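Week 3 notes: Bags, trays and cups (packing small things so somebody else can find them) 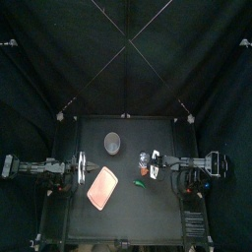

Woltthorpe College - Department of Packaging and Supply - Introductory Packing course

Thu 23 January, notes by Sze-wing Mok

Okay, so I talked way too fast at the end of last class and several of you wrote to say your notes stop in the middle of the word "transparent." Sorry! Most of what I said is below, plus the stuff I skipped when we ran out of time. If you were there, you can skim the first part and slow down when you get to bags.

Where we are

Two weeks ago we did boxes, last week we did filler, and now we're down at the small end of the business: the spare screw, the sample, the earplugs, the two rubber feet that come with a lamp and end up in a kitchen drawer for a decade. Small things are harder to pack than big ones, and I will keep saying that until June. A big thing more or less tells you what box it wants. A small thing will go into anything, so you have to make the decision, and then you have to stick to it for the whole run.

For the purposes of this course I sort small-item containers into holders that close and holders that stay open. A bag closes. A tray and a cup stay open (you can put a lid on a cup, sure, but then I'd treat it like a jar, and jars are in week 8). Almost every packing station I've worked at used both kinds, and most of the mess I've seen came from people using an open one as if it were closed. Think of somebody walking across a room with a full tray, talking over their shoulder. You know how that story ends.

Clear bags

I love a clear bag. A small clear plastic bag with something orange in the bottom of it can be checked at arm's length, and the person checking doesn't have to open anything or read anything. If the item is the wrong color, you'll see it. If the bag is empty, you'll see that too, though less easily than you'd think, and we'll do an exercise on it.

Where the item sits matters. In a bag held up from the top, the contents want to be down at the bottom, like that orange one, with slack plastic above. The slack is your handle and it's also where your seal goes. When people fill a bag too full they lose both, and then they start pinching the contents to pick the bag up, and then you get crushed contents. My rule of thumb for class is that the item gets the bottom half and the bag keeps the top half. If you can't manage that, go up a size.

Things that go wrong with bags, in no special order:

Static. Little bags cling to each other, to your sleeve, to the side of the bin. Peel the stack apart before you start and fan it like playing cards.

Air. A bag sealed with a belly full of air takes up four times the space and pops when the carton gets stacked. Lay it flat, run a finger up toward the opening, then seal.

Corners. Anything with a sharp corner will find its way out of thin plastic eventually. Turn it so the corner points up into the slack, or wrap the corner, or (my preference) ask whether it should be in a bag at all.

Labels over the contents. Please don't do this! You bought a clear bag and then you made it not clear. Label goes up in the slack or on the back.

Somebody asked whether you can fold the top over and skip the seal. For moving something from one table to another, yes, I do it all the time. For anything going in the mail, no.

Trays

A tray is for things that are waiting. That's really its whole job. You put the next few items in it, you work from it, you fill it again. It has a rim so things don't roll, and it's low so your hand (or whatever is doing the picking) comes in from above or from the side and doesn't have to dig.

Pick a tray in a color you don't stock. I'm a fan of pink for this reason, and a pink tray on a black tabletop is about as easy to find as anything gets. I once spent a whole summer job packing gray parts from a gray tray on a gray counter and I swear I went home every night seeing gray. If the parts are dark, use a light tray. If the parts are clear, use a strong color. If you're packing a mix, pick the tray for whichever part gets lost the most.

Cunden, where some of you will do your placement, has a house rule that I've stolen for this course: one tray, one purpose, for the whole shift. If the tray is for "to be bagged," then bagged items don't go back in it, even for a second, even if your other hand is full. It feels fussy on day one. Give it a week.

Trays also need to be emptied all the way down before they're refilled. Topping up is how you get one old part from this morning's batch living in the corner until closing time. Tip it, wipe it, start again.

Cups

The cup is the one people forget, and I think it's the cleverest of the bunch. A plain plastic cup costs next to nothing, it stands up by itself, and it takes up a tiny circle of table. Standing open side up, it's a place to drop things: offcuts, twist ties, the one bad part you want to look at later. Turned over, it's a cover for something light that might blow away. A translucent white one sits in between clear and solid. You can kind of tell what's going on inside without being able to read it, so use it where "is there anything in there?" is the only question you need answered.

The drawback is that cups are tippy. Tall thing, small base, nothing holding it down. Keep it away from the path between your supply and your finished pile, toward the back or off to one corner of the table, and don't reach over it. If you find yourself reaching around it more than a couple of times, it's in the wrong spot, so move it. Don't get used to it.

And nobody drinks out of a packing cup. I shouldn't have to write that down, but there it is.

The surface

We spent maybe three minutes on this in class and it deserves more. A plain dark top does a lot of work for you. Light and bright things jump right out, and a fallen scrap of white paper is spotted before it gets packed by mistake. What it's bad at is black parts, dark cable ties and anything see-through, and a clear bag lying flat on black can nearly vanish if there's nothing in it. If you're packing those, put down a light mat and work on that.

Dark walls around a work area help in the same way. There's less behind the table to pull your eye, so the table is what you look at. You don't need walls at home, obviously. Facing a blank bit of wall in place of the TV gets you most of the benefit.

Keep the top sparse. I know it's tempting to bring everything over in one go. Bring over what this run needs and leave the rest on the shelf. When Gebretsadik teaches the evening section he makes everyone clear the table completely between runs, down to the bare surface, and his groups finish earlier than mine do. I've started doing it too (don't tell him).

Sequence for a bagging run

Write your own version of this in your notebook. Mine goes:

Clear and wipe the top.
Tray down first, then the cup, then the bags.
Load the tray with one kind of item.
Open the bag fully before the item goes anywhere near it.
Item in, let it drop to the bottom.
Lift by the slack and look at it against something plain.
Push the air out, seal, set down in the finished pile.
Anything odd goes in the cup and you keep going.

The look in the middle is the step everyone drops once they get quick. It takes no time at all and it's the only quality check in the whole sequence - so please, please leave it in. Swap hands now and then too, your thumb will thank you.

Worth trying before next class

Raid a junk drawer. Pull out a handful of small stuff and pack it three ways: all in bags, all in a tray, all in cups. Then put each version away and come back after dinner and try to find one particular item. Write down which was fastest and which annoyed you the most. I'm at least as interested in the second answer.

Pick one item that none of the three suits and tell me why. Batteries are taken, I always use batteries.

For the Nalora project groups: your container plan is one page, and I want a sketch of the table from above with the tray, the cup and the finished pile marked. It doesn't have to be pretty. Stick a note on it saying which hand you pick with, as I can't tell from the drawing and it changes where everything should go.

Bag samples are in the bottom drawer in room 1642, sorted by size. Take what you need and put the leftovers back in the right divider. If the smallest size has run out, email me and I'll bring more on my next trip across campus.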